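Liltness arm, bench checklist, November 2022

This is my running sheet for the arm at the shared shop. I go through it before every session and scribble as I go, so the comments are a mix of tonight's and leftovers I never cleaned out. OK means OK, LOOK means it works but keep an eye on it, NO means don't power up. If you're borrowing the arm, use the same sheet, and please write in it!

## A. Before power

- [x] **E-stop reachable from where you're standing.** OK. Press it, twist it, press it again. The one we started with had a mushy click and I never trusted it, so it's in the junk bin now.
- [x] **Base bolts.** OK. All four snug. I went around with the hex key and got maybe an eighth of a turn out of the back left one, same as last time. LOOK, I guess.
- [x] **Supply set to the right voltage.** OK. Statport supply, knob taped down (thank you, whoever did the tape).
- [x] **Cable loop at the wrist.** LOOK. The sleeve is getting fuzzy where it rubs on joint 5. Still whole, but I want to wrap it before it gets to copper.
- [ ] **Spare fuse in the drawer.** Nope. Somebody used it, possibly me in April.

## B. Gripper

- [x] **Finger screws tight.** OK. A tiny drop of thread locker on each one and they've stayed put ever since.
- [x] **Fingers close evenly.** OK. I run them nearly shut and look for a nice straight gap between the tips. If one side leads the other, redo the homing and don't try to fix it in software like I did for two weeks.
- [x] **Grip force limit.** OK. Set to 11 in the Ocampo panel. Those are the panel's own units and I have no idea what they mean in real life, but 11 holds a charger and doesn't hurt my thumb much. I did check with my thumb. Don't check with your thumb.
- [x] **Soft containers on the table are ones we don't mind losing.** OK. Yellow and orange ones out tonight, both see-through.
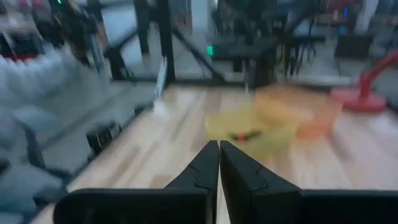
Can I add something to section B? The force limit goes back to its default whenever the Ocampo panel restarts, and the panel doesn't warn you. I had it squash a paper cup flat that way. I'd make it a line of its own, checked after power, and checked again after any crash.

Good catch, and I didn't know that. Added below as C2, with my thanks and some retroactive fear for my thumb.

## C. After power, slow speed only

- [x] **C1. Home all joints with hands off the table.** OK. Joint 3 groans a bit on the way up. It has always groaned.
- [x] **C2. Read the force limit back off the panel.** OK, still 11. NEW LINE, do it after every restart.
- [x] **C3. Speed cap.** OK. 2000 in the config file. If you see anything bigger than that, somebody's been racing, so put it back before you do anything else.
- [x] **C4. E-stop with the arm moving.** OK. It stops, and it sags a little at the elbow when it does. Keep the space under the elbow clear, mugs included.
- [x] **C5. Wrist camera feed is live and the right way up.** OK. Sounds silly, but I once spent a whole evening on a sorting routine with the picture flipped.

## D. Parts and tray

I've been practicing on wall chargers, the little USB ones, and they're great for this: blocky enough to grab, awkward enough to be a real test. The prongs are the catch. Come in from the wrong side and the fingers close on metal, which scratches them up and can bend the prongs too.

- [x] **Nothing in the tray is plugged into anything.** OK. No cords hanging off, either.
- [x] **Prongs clear of the fingers on approach.** OK for the pink one. I want a finger on each side of the body and the prongs out of the squeeze.
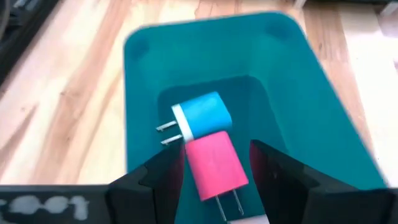

- [x] **Parts far enough apart to grab one at a time.** LOOK. The blue and the pink are lying really close together, and I'd like more room than that before I let it run by itself. For tonight I'm staying at slow speed with a hand on the stop.
- [x] **Tray can't slide.** LOOK. I want a square of grippy shelf liner from Deler under it, the cheap roll is fine.
- [ ] **Throw out anything with bent prongs.** Haven't gone through the bin yet. A bent one does NOT go back in a wall outlet, ever, and please don't straighten it with pliers and hope. Mark it with tape and it can be a practice part for life.

## E. Shutting down

- [ ] Park the arm low so it has nowhere to sag to.
- [ ] Open the fingers before cutting power, or you'll be prying them apart next time.
- [ ] Supply off at the switch, then at the wall.
- [ ] Write down anything weird, even if it went away.

To buy: fuses (get 2), cable wrap, shelf liner. I'll pick up the wrap myself, and if you're near Deler before I am, grab the liner and leave the receipt in the drawer with the hex keys.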